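Clideck Robotics Club: Tips for Pickup-and-Tidy Practice at Home

Our club spends most of March on one task — get a robot to hold a dish in one hand and deal with the small stuff on the floor with the other. It's a household chore any six-year-old can do, and it has kept our students happily busy for weeks! These tips come out of their notebooks, and plenty of them work for a smaller arm on your own workbench too.

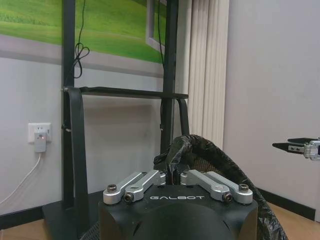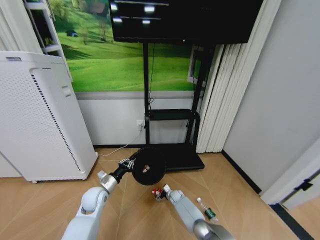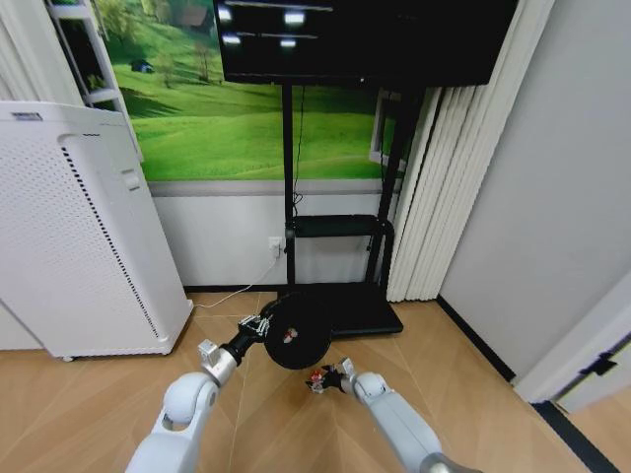
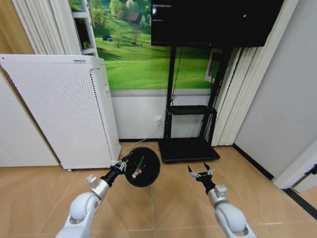

Two-arm practice in the small room. In the last three, the left hand has the round black piece.

Start with the floor. Sweep it, then sweep it again, and pick up anything you don't want the robot to find. Kathleen Ó Briain keeps a dustpan by the door for this and I have copied her at home.

Round, shallow things with a rim make great first objects. A rim gives the fingers an edge to close on from lots of directions, so a slightly crooked approach still has a chance. Pie tins, jar lids and plant saucers are all good. Save glass for never.

Let one arm hold still while the other one moves. Beginners always want to drive both at once (I did too, it's so tempting!) and then they can't tell which arm caused the trouble. Get the dish hand settled, take a breath, then go for the small item.

Come down to small things slowly. Our students stop the gripper a hand's width over the object, look at it from the side, and only then finish the move. Surachet Ruangrit's group cut their dropped pieces from 114 in the first week to 63 in the second doing just that, and they were thrilled.

Check your bolts before every session. Linkages work themselves loose, and a wobbly joint feels exactly like bad driving. A dab of paint across the bolt head and the part next to it shows you right away if something has turned.

Keep cords along the wall. Tape them down if you're going to be walking back and forth, and leave enough slack at the plug.

Write down every try, even the silly ones. Ours passed 4000 tries this term, all in pencil, and the margins are wonderful. "Closed too early." "Closed too early again." Valentin Buzatu draws little faces.

Swap drivers every 7 minutes. Eyes get tired sooner than kids will admit — grown-ups as well. Put a kitchen timer where everyone can hear it and let the next driver be the one to reset it.

If you're putting together your own practice kit, a shoebox of odds and ends from the junk drawer is plenty. Mix the sizes and colors, and add something awkward once the easy pieces start going well.

Recent tips
Getting Sticky Labels off Jars
A Pegboard for the Gerlow Bench Kit
Sorting Screws with Muffin Tins
Ita Ó Gríofa's Cord Wraps from Old Socks
Sharpening Kitchen Scissors
Club Night Snacks That Don't Leave Crumbs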